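Proltano 夹爪对比页
搜索本站 请输入关键词 搜索

夹爪、手臂、相机、控制器:常见问题
2024年9月19日 星期四 文/Proltano 对比组

本站使用 Cookie 记住您上次看到哪一条。继续浏览即视为同意。接受 只保留必要项

这一页收的是邮箱里反复出现的问题。有些问题我们答过很多遍,答案每次都略有不同,写下来主要是为了让我们自己统一口径。原始日志、配置文件和完整表格在下载区,这里只讲读表之前最好知道的事。

你们到底在比什么?

比夹爪,顺带比控制器和相机摆放。夹爪有两种:一种是 Droder,平行夹爪,指头粗;另一种是 Gadton,细长,个头小。控制器用 Nkuna 的两个版本,旧版和新版。相机的型号我们不比,仿真里的相机没有型号可言,只有位置、视角和我们给它加的噪声。

手臂本来也打算比。后来发现换手臂等于把逆运动学、关节限位、自碰撞检查全部重做一遍,于是“比手臂”这一项在计划表里一直往后挪,目前挪到了12月。届时会不会再挪,请参考它以往的表现。

全是仿真?

全是仿真。表格里所有数字都来自渲染出来的室内环境,物理引擎负责接触,渲染器负责给相机看的画面。我们没有把任何一个数字换算成“实机等效成功率”,也请您不要替我们换算。曾有人引用本页的表,标题里把“仿真”两个字省掉了,我们去信请他补上,他补在了脚注里。

为什么不直接在实机上做?

钱,场地,还有重复性。仿真里可以让同一把勺子回到同一个位置,误差为零,回多少次都行。实机上让勺子回到同一个位置,需要一个很有耐心的人,而耐心的人一般有别的事要做。

另一个理由没那么体面:我们想比的很多差别很小,小到在实机上会被桌面不平、线缆拉扯、指垫磨损之类的东西盖过去。仿真里这些东西不存在,除非我们自己加进去。至于小到会被桌面不平盖过去的差别值不值得比,组里意见不一,这个问题每隔一段时间就会在午饭时重新出现。

两种夹爪是分开跑的吗?

早期是分开跑的,整机两边都装 Droder 跑完一轮,再全部换成 Gadton 跑一轮。后来改成左右各装一种,同一个环境、同一次加载,两边轮流去够同一批东西。这样省掉了一半的环境加载时间,更要紧的是减少了“那一轮的随机种子是不是忘了固定”这类争论。

代价也有。左右臂的可达空间并不完全镜像,机身外壳会挡住一部分低位姿态,所以每个物体都要在左右两个对应位置上各摆一遍,再把左右夹爪对调,整套重来。对调之后如果结论翻过来,那就说明我们量到的是左右臂的差别,和夹爪没什么关系。这种事发生过,当时那张表已经排好版了。

看图时请认左边那个指头方正的和右边那个头上带铜橙色的。

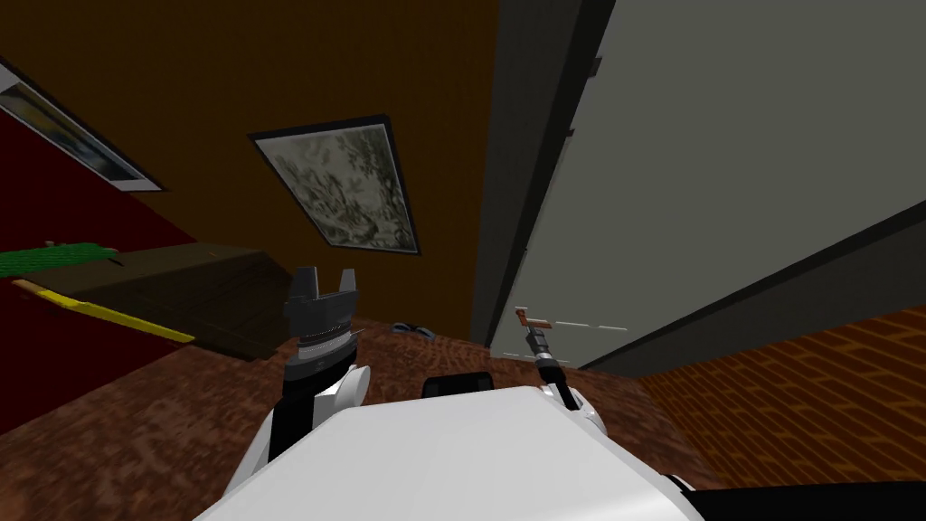 怎么算一次“抓住”?

夹爪闭合,物体离开支撑面,在空中保持到计时结束,期间没有掉,也没有在指间滑过规定的距离。三个条件缺一个就算失败。

最容易引起争议的是滑动。细柄的东西夹住以后常常会慢慢往下溜,溜得很从容,到计时结束还在手里。早先的规则只看“掉没掉”,于是有一批抓取以高分通过,再多等一会儿就全掉了。现在加了滑动距离的上限,成功率普遍往下走,表变得难看了一些,我们认为也可信了一些。

还有一种情况:物体没被夹住,但被卡在指头和别的什么东西之间,看上去悬空。判定脚本会检查接触对,只承认两侧指面同时有接触的抓取。卡住的一律算失败,哪怕卡得很稳。

测试物体有多少种?

22种,都是家里常见的东西,按形状分成细长、扁平、块状、圆柱和“其他”。“其他”是最大的一类,说明我们的分类法还有提高余地。

没有收软的东西。布、袋子、海绵在我们用的引擎里要么太硬,要么会爆开,爆开的海绵对夹爪对比没有帮助。液体也没有。透明物体有几件,但渲染器对透明材质的深度处理过于乐观,所以透明物体只用来比抓取,不参与相机那一张表。

每种物体跑多少次?

每种夹爪、每种控制器版本,各组合总共1000次,按物体大致均分。均分有余数,余下的那几次给了勺子,理由是勺子总在吵架。

每次尝试都会随机化初始位置、朝向、摩擦系数和一点点质量。随机的范围写在配置文件里,范围的选法是翻了一些资料再加上我们自己的感觉,“感觉”的部分在注释里用星号标出来了。

Droder 和 Gadton 谁赢了?

块状和圆柱类,Droder 明显好一些,指面宽,歪一点也能夹正。扁平类,Gadton 好,尖端能插进缝里,粗指头还没碰到物体就先碰到了台面。细长类差不多,差多少取决于从哪头夹、怎么夹。

我们知道来信的人想要一句话的结论,好写进采购单。采购单上请至少写两行:您要抓的东西长什么样,放东西的地方有多挤。写完这两行,多半就不用再看我们的表了。

能不能给个总分?

给过。第一版表格末尾有一栏加权总分,权重是我们定的,两种夹爪的总分差得很小,小到换一套同样说得过去的权重就会反过来。那一栏上线之后,收到的来信全部在讨论那一栏,没有一封提到前面的明细。第二版把它删了,于是来信开始问总分去哪儿了。

如果您坚持需要一个数,明细表可以导出,电子表格里求加权平均只需要一个公式。请用您自己的权重,然后在您自己的邮箱里收信。

Nkuna 新版控制器比旧版好在哪儿?

主要是接触之后的那一小段。旧版在指面碰到物体时会继续按位置指令往里走一点,然后才切到力控,轻的东西会被推歪。新版切换得早,推歪的情况少了。

可调的参数有6个,旧版也是,只是名字全改了,其中两个还对调了先后顺序。如果您拿旧版的配置文件直接喂给新版,它不会报错,会很安静地跑起来,跑出一套谁也解释不了的结果。我们花了不少时间研究那套结果,还给它起草了一个物理解释,写得挺像样。

建议:换版本时把参数一个一个手抄过去,抄的时候念出声。听上去很蠢,比我们当时的做法快得多。

力控的参数怎么调的?会不会偏向某一种夹爪?

每种夹爪单独调,调参用的物体和正式测试的物体不重复,调参时间给两边一样长。调到时间用完就停,不管满不满意。

这个办法也有漏洞。粗指头的夹爪容错大,随便调调就不错;细的那种需要耐心。限时一样,等于对细的不太公平。反过来,如果让两边都“调到最好为止”,那比的就是谁的工程师更不愿意下班。我们选了前一种不公平,因为它至少有个停止的时间。

相机放在哪儿最好?

试过头部、胸部、腕部三处。只看抓取成功率,腕部最好;只看能不能找到东西,头部最好;胸部两样都居中,而且老是被自己的手臂挡住。

腕部相机有一个毛病:最后那一小段路上,物体太近,指头和夹爪本体会占掉画面里好大一块,目标反而看不全。Droder 本体宽,占得更多。我们的处理办法是在靠近到一定距离时冻结最后一次可信的位姿估计,剩下的路闭着眼走。听着不太高级,效果比硬要估计强。

另外,光照在我们的环境里偏平,没什么硬阴影。腕部相机在这种光下占便宜,换成有强烈侧光的环境,排名可能会变。这一项还没有跑。

相机噪声是怎么加的?

彩色图加高斯噪声和一点运动模糊,深度图加边缘缺失和随距离增大的误差。噪声强度分低、中、高三档。低档几乎没影响,高档几乎什么都抓不到,所以表里有意思的只有中档。设计实验时我们觉得三档显得周全。

家里的环境是怎么选的?

我们不要那种只有一张桌子的实验台。家居环境里有墙、有门、有柜子,地面材质也不一样,手臂得绕着走。很多抓取失败跟夹爪怎么夹毫无关系,失败在半路上:肘部够到了墙,或者规划器给出一条在数学上很漂亮、在房间里走不通的路。

半路失败的单独统计,不算在夹爪头上。不过请注意,夹爪的长短粗细会影响手臂能走哪条路,所以这条线划得并不像我们写得这么干脆。划线的规则是:规划器在夹爪开始闭合之前宣布放弃,算路径失败;闭合动作一旦开始,不管后面出什么事,都算夹爪的。

为什么勺子单独占了一节?

因为它能把每一种规则都逼到墙角。头重,柄细,夹柄的中段,头就往一边坠;夹靠近头的地方,粗指头又容易顶到勺头的边。竖着拿和横着拿几乎是两件不同的物体。

我们最后规定了两种握法:横握,从台面上直接夹起;竖握,夹住柄,勺头朝上。横握看的是能不能夹得起来,竖握看的是夹住之后会不会转。两种握法分开计分,合在一起算过一次平均,那个平均值没有任何含义,已经从表里拿掉。

竖握时的转动比滑动更麻烦。柄被两面夹着,绕指面法线方向的那个转动主要靠接触面的大小来压住。引擎里若把接触简化成一个点,勺子会像钟摆一样慢慢倒下去,不论夹得多紧;换成面接触,它又稳得有些过分,推都推不动。我们用的是多点接触,取在两者之间,具体几个点写在配置文件里。这个选择对竖握的成绩影响很大,大过换夹爪,大过换控制器。把这句话写进常见问题之前,我们犹豫了一阵。

木勺竖握的时候,值得盯着的是柄在两指之间的那一段,勺头只是看着显眼。

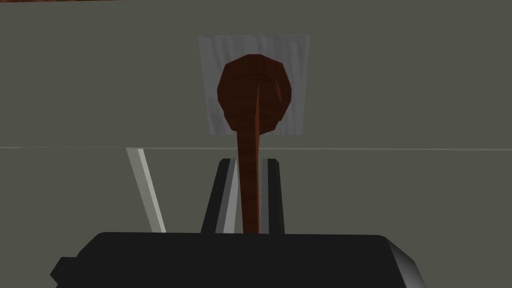
一位读者来信说,他把接触模型从多点改成单点,别的什么都没动,竖握那一栏里两种夹爪的名次就换了位置;他问,既然如此,这一栏比的究竟是夹爪还是引擎,又问我们打不打算把它撤下来。

不打算撤,但表头改了。现在那一栏叫“竖握(多点接触)”,旁边加了单点接触的结果作对照,两列并排放,名次不同的地方标了灰底。这位读者的结果我们重跑过,跟他报的一致。至于比的是夹爪还是引擎,老实的回答是两样都有,比例不明。横握那一栏对接触模型没有那么敏感,想少担点风险的话看横握。

物体模型是从哪儿来的?

一部分用现成的模型,一部分是自己做的。面数都不高,勺头这类圆的东西凑近了看有棱有角。这跟性能有关,也跟我们建模的水平有关。

棱角对抓取有没有影响?碰撞用的模型和渲染用的模型是分开的,碰撞那一份更粗。粗到一定程度,圆柱会变成多棱柱,夹爪恰好夹在棱面上时特别稳,夹在棱上时会打滑。我们给圆柱类加密了碰撞网格,其他类没有加。没有加的原因是跑得太慢,等的人太急。

物体的重量和摩擦准吗?

重量按同类实物的常见值给,摩擦就只能说“看着合理”。两种材料之间的摩擦系数,查三份资料能得到三个数,我们取了一个范围,让它在范围里随机。

因此请不要问“木头对橡胶的摩擦系数你们用的多少”。用的是一个区间,区间两端在配置文件里,两端的来历在注释里,带星号。

为什么我跑出来的数字和你们的不一样?

按来信频率排列,可能的原因如下。

控制器版本不对。请看启动日志第一行,别看文件夹的名字。文件夹叫“新版”的那台机器,装的是旧版。

随机种子没有固定,或者固定在了环境加载之后。种子要在加载之前设。

多线程。物理求解在多线程下结果会有细小的差异,对大多数物体无所谓,对竖握的勺子有所谓。

左右臂没有对调。只跑了一边就来比,差出来的那一截多半是机身外壳挡出来的。

改过配置,忘了。这一条来信者通常不承认,下一封信里承认。

跑完一整套要多久?

看机器。我们的机器跑一组合,大约22小时,渲染关掉能快很多,但关掉渲染就没有相机的数据。如果只关心夹爪和控制器,请放心关掉,抓取部分用的是引擎里的真实位姿,不看图。

渲染开着的时候请留意磁盘。默认会把每次尝试的全部画面存下来,这个默认值是早期调试时设的,后来一直没有改,现在改了会影响别人的脚本,于是就成了传统。

能不能只跑一部分物体?

能。配置里有物体清单,删掉不要的那几行。删完以后请不要再拿总的平均值来跟我们的表比,逐个物体比没有问题。

如果您只想快速看看环境装没装好,用块状类里随便一件,横握,旧版控制器。它在几乎任何设置下都能成功,适合用来提振士气,除此之外没有用途。

两种夹爪可以同时动吗?

技术上可以。我们的对比里不用,两边轮流,一边动的时候另一边停在待命姿态。双臂同时动会引入臂间避碰,规划失败率上升,升上去的那部分又该算谁的,讨论了两次会都没有结论。

也有人想让两边递东西,左边夹住再交给右边。这是个好题目,请去做,做完告诉我们。我们目前连单手把勺子立稳都要附上一段关于接触模型的说明。

有没有试过别的夹爪,吸盘或者多指手?

吸盘试过,在仿真里它几乎总是成功,因为引擎把吸附处理成“贴上就粘住”。成绩太好,没敢放上来。多指手没有试,自由度多,控制器接不上,Nkuna 的那套参数只认开合。

如果您手里有别的平行夹爪模型,可以按模板打包发过来。模板要求填指面尺寸、行程、最大夹持力,以及一份碰撞网格。来稿里最常缺的是碰撞网格,其次是单位。有一份模型的长度单位填错了,加载之后夹爪比房间还大,物理引擎思考了很久。

你们和 Droder、Gadton、Nkuna 有没有利益关系?

没有收钱,也没有收样品。仿真里收样品也没地方放。夹爪模型是按公开的尺寸自己搭的,外形力求接近,内部传动一概简化成理想的平行开合。所以表里的 Droder 和 Gadton,准确地说是我们理解的 Droder 和 Gadton,传动间隙、发热、磨损都不在里面。

这些结果能指导实机选型吗?

能帮您排除明显不合适的。譬如要从扁盒子里往外拿薄片,粗指头在仿真里连缝都进不去,实机上也不太可能进得去。这类几何上的结论比较可靠。

凡是跟摩擦、滑动、转动有关的,请当作线索看。凡是两者相差很小的,请当作没有差别看。表里没有画误差线的那几列,是我们偷懒,下一版会补。

为什么表里有几格是空的?

那几格跑崩了。崩的原因查过,有一格是内存,有一格是引擎里某个接触对进入了永无休止的抖动,剩下的没查出来。我们没有用邻近的数填上,也没有填零。有人建议写“不适用”,但它们很适用,只是崩了。

下一版会有什么?

计划里有:误差线,侧光环境,单点与多点接触的完整对照,圆柱以外几类的碰撞网格加密。还有前面说过的换手臂。优先级按这个顺序,不过侧光环境已经有人私下先做了,因为比较好看。

分类法里的“其他”也打算拆一拆。

发现错误怎么报?

写信,附上配置文件和启动日志。只附截图的也看,看得慢一些。请尽量说明用的是哪种夹爪、装在哪一边、哪一版控制器、哪种握法。信里只写“勺子又倒了”的,我们很同情,但查不了。

改过的地方会在下载区的更新记录里写明,旧表不删,另存一份,方便已经引用过的人对着旧表继续引用。

订阅更新:留下邮箱,表格有改动时通知您。我们不会发送广告。您可以随时退订。 订阅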